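Brunier Street study room gets its daylight back

Regulars at the Brunier Street library have a bright new corner to work in! The upstairs study room reopened in March after a winter of painting and plain old clearing out, and what a difference it makes. Years of stored paper went first - 262 boxes of it - and then the walls got a fresh coat of white.

The whole job cost $2,475, and 142 neighbors chipped in.

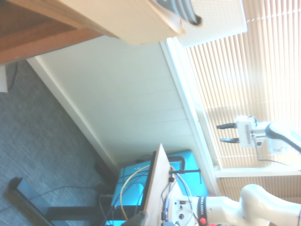
The study room, with white walls, gray carpet and sun coming through the vertical blinds.

"I used to walk right past that door," said Jawad Khattak, who led the painting crew and picked out the white himself. "Now I want to sit in there all afternoon."

He may have to get in line. The reading group from Vasconcelos Avenue has already claimed the mornings, and 29 people have put their names down for the homework club that starts at 4 p.m. Next up is the hallway outside, still a very tired green - and yes, the crew is looking for more hands.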